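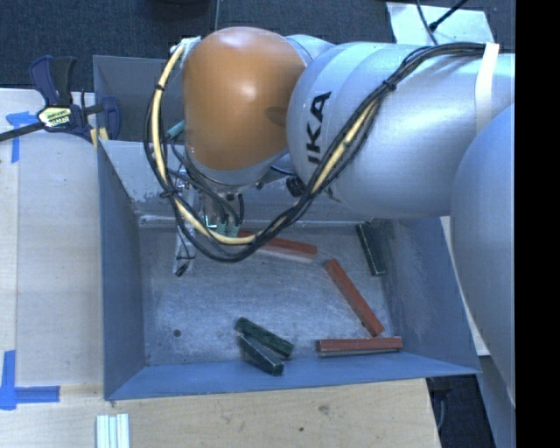

**Metal bin marking a pale wooden worktop, what to put under it?**

I keep an open metal bin on a pale wooden bench and sort small parts out of it most days. It leaves grey marks wherever it gets dragged. The bench was oiled in December. Is there something thin I can put underneath that won't slide about?

Posted by Uka, July 11, 2024

**Samuel**

Felt pads. Cheap and they work.

**Cladovell**

Felt picks up grit and then scratches, so I'd go for a rubber mat 2 mm thick, cut slightly smaller than the base. Mine has lasted 7 years. Leave newly oiled wood alone for a couple of weeks first, as some rubber stains it. For the grey marks, try a white pencil rubber, then a damp cloth with a drop of washing-up liquid. Fine sandpaper along the grain if that fails, and oil the patch again.

**Suvau**

Check the bottom rim for burrs too. A file sorted mine out.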